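Speaker notes - Gathering demonstrations in simulated rooms
Flakden project, 6th January

Opening. Thank the organisers, check the clicker, start before the late arrivals sit down. I have 48 minutes including questions, so the background stays short. Most of the room will have trained a policy of some sort. Fewer will have collected the data for one, and that is what I want to talk about.

Say what Flakden is. We collect examples of tabletop tasks in simulated homes, and a model learns from them. The operator sits at a desk with a hand controller and does the task on screen. Each attempt is saved as an episode with the joint positions, the rendered views and a one-line instruction. We have 2910 episodes as of this week. All of them were done by a person. None are scripted.

Why simulation. Cost is the usual answer, and it's true enough, but resets matter more to us. On a physical bench the operator spends a good part of the shift putting things back where they were. In the simulator it takes a key press. The other reason is variety. We can change the wall colour, the floor and the furniture between episodes without anyone lifting a chair.

How a room gets made. Netico is our layout tool. It picks a room shape, places the large furniture first, then scatters small objects over whatever flat surfaces it finds. Colours are drawn separately from shapes. We don't ask it for good taste. Some of the rooms are ugly and the model has to work in those too.

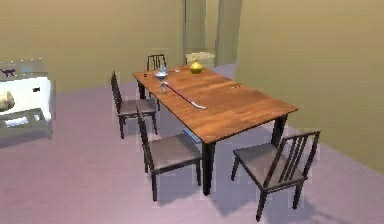

Operators get the instruction after the room loads. We used to show it first, and people would plan the whole movement before they had looked at anything. The episodes came out very smooth and very alike. Now they look, read, then move, and there is a bit of hesitation at the start of each one. We keep that hesitation in. Trimming it made the policy reach too early.

Instructions. Pause here, this is the part people ask about. Our first set was written by the developers and it read like a parts list. The second set was written by the operators after they'd finished the task, in whatever words they liked. "Shift the vase back from the edge a bit" is a real one. These are harder to parse and far more useful. If two operators would call an object by different names, we store both names.

Failures. We keep them, marked as failures. A dropped object followed by a recovery is marked as a success with a flag. Early on we threw all of these out and were left with 700 episodes in which nothing had ever gone wrong. The policy trained on that set had no idea what to do after a slip. It would carry on to the goal with an empty hand. Show the clip if the projector is behaving, otherwise just describe it.

Long thin objects are still our weak spot. Operators grasp them in the middle out of habit, so the model does too, even when the middle is blocked. We now ask for some end grasps in each batch. Contact in the simulator is also a bit generous with thin shapes, and a grasp that holds on screen may not hold on a bench. Be upfront about that.

Checking. Every episode is replayed in Sevonico at double speed by someone other than the operator. They check that the instruction matches what was done and that no object has sunk into the furniture. It's dull work and we limit it to 2 hours in a sitting - past that, people start passing everything.

What's next. Mets is the bench version, with a physical arm and a smaller set of objects. It starts in February. We'll run the same instructions on both and compare where the policy fails. I don't have results and shouldn't guess at any, even if pushed.

Questions. Likely ones: licensing of the object models (still being sorted out), whether the data will be released (yes, the checked episodes only), and operator pay (by the hour, never by the episode). Leave the contact slide up while people pack.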